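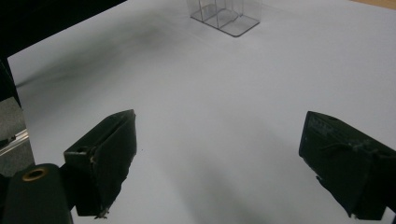
White tabletop at Lundside

November
By the Lundside office

About Lundside Evening School

Lundside is an evening school for adults in Stalldale. We teach languages, bookkeeping, sewing, drawing and painting, and a course in home repairs which is always full before the others. We are open to everybody over eighteen years who lives in the town or can travel to it. You do not need any diploma to start with us, and for most of the courses you do not need to bring anything on the first evening except something to write with.

The school was started by the Maes company, which had a weaving mill on the river side. The mill gave lessons in reading and in arithmetic to its own workers after the shift. Later the workers brought their husbands, wives and grown children, and after some years there were more family members than workers in the rooms. When the mill closed, the lessons continued in the same building. We still say "the Maes rooms" for the three classrooms on the ground floor, and you will find this name on your timetable, so please do not look for a teacher who is called Maes.

At present we have 38 courses in the program. The largest group is languages, with morning repeats for the people who work in the night. Bookkeeping is taught on two levels. The first level is for persons who must do the papers of a small shop or a club, and the second level prepares for the outside exam. We are not an exam center ourselves. We send the registration for you, but the exam is held in another town and you have to arrange the travel.

The drawing and painting courses are in the upper room on the north side, where the light stays the same for a long time in the afternoon. Beginners work for the first weeks only with pencil, and then with one brush and one color. Some students find this slow. Our teachers have discussed it many times and they wish to keep it so.
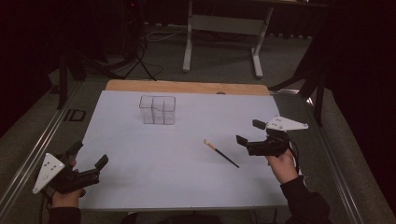 Page 2

A brush lies on the paper. Paper is included in the course fee, and brushes can be borrowed during the first term. After that we ask you to buy your own.

How we are organized

Lundside is a foundation without profit. The money comes for the larger part from the course fees, and the rest from the town and from the rent of our hall on weekends. The fee is the same for each course of one term, also for the small courses that cost us more. We decided this long ago, when the Italian course had only five students and was in danger to disappear. It has a waiting list today.

Last year we received 2746 registrations. This number is higher than the number of students, as many people follow two or three courses. If we count every person only one time, we had 1233 students. Almost half of them were with us also in the year before.

Our teachers work part-time and most of them have another job in the daytime. We think this is good for the lessons. The sewing teacher knows what a customer says when a zipper breaks, and the bookkeeping teacher comes directly from an office where the same questions were on the desk that day. Every new teacher gives one trial evening before a real class, and the students of this class may write their opinion on a card without name.

Registration and visits

Registration is done with Jemix, the online form that you find through our website. It asks you to choose a course first and to make an account after. If you have no computer, or if the form does not accept your address (this happens often with the new streets behind the station), please come to the office and we fill it in together. The office is open in the evenings when there are lessons, and on Thursday also in the morning.

You can visit one lesson without payment before you decide. This is possible for all courses except home repairs, where the workshop has not enough places. Please tell us one day before, so the teacher can prepare a chair and copies.

The entrance is on the yard side of the building. The door on the street has still the old sign of the mill, but it is locked. Bicycles can stand under the roof to the left. There is an elevator to the upper floor, and for the key you ask at the office.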